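Uvden folding desk, 40 weeks on

I bought the Uvden in December and I still love it! The top wipes clean in seconds, the hinges don't squeak, and it went together in 16 minutes with one Allen key. 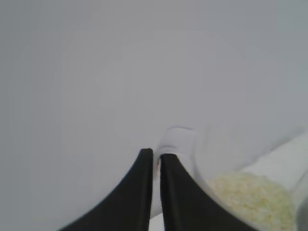

Folded, it slides behind our sofa — I'd given up on finding one that would. My old Zuccaro weighed a ton and wobbled whenever I typed. My only grumble is the shallow drawer, too tight for a decent stapler. 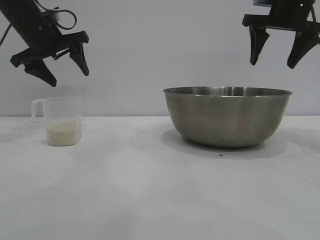
A reader replied that the drawer on hers sticks in damp weather, and that a rub of candle wax along the runners sorted it. I'm trying that tonight, and I'd still buy the desk again.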